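Call for Participants: Home Clothing Care Study

Melleck is looking for households to take part in a study of how people wash, dry, mend, store and get rid of their clothes. The study runs for 16 weeks, starting in July and ending in November. You do not need to know anything about textiles. You need to own clothes, do at least some of your own laundry, and be willing to write down what you do with it.

Posted July 3, 2021

What the study is about

Most of what is written about how long clothes last comes from laboratory tests. A piece of fabric is rubbed, stretched or washed over and over in a machine until it fails, and the result is printed in a table. Those tests are useful to manufacturers. They say very little about what happens to a sweater that is worn on Monday, left over the back of a chair until Thursday, worn again, and then washed at the wrong temperature with a pair of jeans.

We want to know about the chair. We want to know how you decide a thing is dirty, who in the household makes that decision, and what you do with clothes that are neither clean nor dirty. We want to know what is at the back of the closet and how long it has been there. We also want to know about repairs: which ones you do yourself, which ones you pay for, and which ones you have been meaning to get to.

The findings will be used in the second edition of the Chaturvedi handbook, a plain guide to clothing care that is given out through libraries, community colleges and tenant groups. The first edition was put together mostly from older printed sources. Readers wrote in to say that much of the advice assumed a yard with a clothesline, a spare room, or a free afternoon. The new edition should be written from what people do now in the homes they live in.

Who can take part

You can apply if you are 18 or older and live in a home where laundry is done at least twice a month, whether that is in the unit, in a shared laundry room, at a laundromat or by hand. Renters, homeowners, people living with parents and people sharing with roommates are all welcome. One person in each household fills in the diary, but others in the home may be mentioned in it, so please talk to them before you apply.

We have plenty of applications from couples in single-family houses. We have fewer from people in the following situations and would like to hear from them:

People who live alone in one room or a studio
Households with three generations under one roof
People who use a laundromat for all their washing
People who wear a uniform or work clothes that they have to wash themselves
People who knit, crochet or sew their own clothes, or wear clothes that a relative makes
Anyone who has moved in the past year and got rid of clothes in the process

You should not apply if you work for a company that makes or sells detergent, washing machines or dryers, or if someone in your home does. If you are not sure whether your job counts, ask.

What you will be asked to do

1. Closet inventory. In the first week you list the clothes you own by type, using a form that we send you. Socks and underwear are left out. Most people find it easiest to do one drawer or shelf at a time. You do not need to empty everything onto the bed, although some people prefer to.

2. Diary. Twice a week you fill in a short diary page. It asks what you wore, what you washed and how, what you put away and what you left out. You can do it on paper or on your phone. Paper diaries come with stamped envelopes.

3. Four garments. You pick four things from the inventory and we follow those more closely. One should be something you wear all the time, one should be something you almost never wear, one should be knitted, and one can be anything you like. You measure them at the start and at the end, and you note any wash, repair or damage in between. T-shirts with printing on them are a good choice for the fourth, as we are interested in how lettering holds up in different kinds of wash. For the knitted one, pick something with some bulk to it. A heavy gray sweater or cardigan that takes up half the bed when you spread it out tells us more than a thin one does.

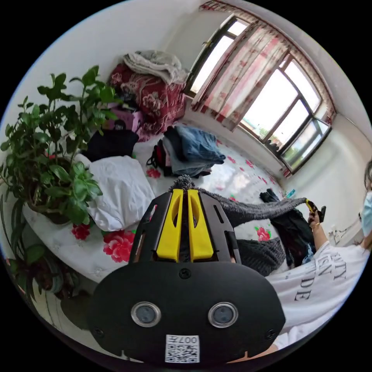 4. Home visit. Each household has one visit, which lasts two hours at most. A researcher comes to your home and you show them where clothes are kept, washed and dried, and talk through your four garments. Please do not tidy up for it. The visitor will not open a drawer or closet without asking. We follow current health guidance on masks and ventilation, and you can ask for the visit to be done by video call if you would rather not have someone in your home.

5. Closing interview. At the end there is a phone call of 30 to 45 minutes. We go over the diary with you and ask what, if anything, you would want the handbook to say.

You may skip a diary page now and then. If you miss more than two weeks in a row we will call to check whether you want to carry on.

What you receive

Each household is paid $160 in total. You get $40 after the inventory, $40 at the halfway point, and the remaining $80 after the closing interview. Payment is by check or prepaid card. If you leave the study early you keep what has already been paid.

Participants who use a laundromat also receive a $2 allowance for each diary week, to cover the small extra cost of weighing or separating loads when we ask for it. We do not pay for your regular laundry.

You will also get a printed copy of the handbook when it comes out, and your name in the list of contributors if you want it there. Many people prefer to stay off the list and that is fine.

What we supply

We mail each household a starter box. It has a tape measure, a small hanging scale, fabric tags, a laundry marker, the paper forms and a booklet on how to measure a garment so that the numbers can be compared later. The tags are made by Himero and are safe in the dryer on low heat. They are not safe under an iron. The tape measure, the scale and any leftover tags are yours to keep.

We do not supply detergent. Please use whatever you normally use, and if you switch during the study because of a sale or because the store was out, write that down. It is the kind of thing we want to hear about.

Privacy

Your diary is stored under a number. Your name and address are kept in a separate file that only the study office can open, and that file is deleted one year after the last payment is made. Nothing in the handbook will identify your home. If we would like to quote a sentence from your diary or your interview, we will send it to you first and you can say no.

You can leave the study at any time without giving a reason. You can also ask us to remove your diary from the results, provided you do so before the end of November. After that the entries will have been combined and we can no longer pick one household out.

Children's clothes can be included in the inventory, but we do not interview anyone under 18.

Part-time position: diary coordinator

We are also hiring one person to look after the diaries. The job is 16 hours a week for the length of the study, with the possibility of a few more weeks for wrapping up. You would log pages as they arrive, call households that have gone quiet, answer questions about the forms, and read handwriting. The last part is a bigger share of the job than it sounds.

You should be comfortable on the phone, careful with names and numbers, and able to work two fixed mornings a week at our office in the Jorico building. The other hours can be worked from home. Experience with surveys helps but is not required. A second language is useful — please tell us which one, and whether you read it as well as speak it.

You cannot be both coordinator and participant. If you are interested in either, say which you would prefer.

How to apply

To take part in the study, send a short note with your first name, your zip code, the number of people in your home and a sentence or two on where and how you do your laundry. We will reply with a consent form and a link to a ten-minute questionnaire. If you would rather do all of this by mail, say so and we will send paper copies.

To apply for the coordinator position, send a résumé and a cover letter of no more than one page.

Write to Babita Awasthi, Study Office, Melleck, Jorico Building, second floor. Household applications are read in the order they come in, and we will keep a waiting list once the places are filled. People on the waiting list are sometimes called in the first two weeks, when a few households usually drop out, so please tell us if your phone number changes.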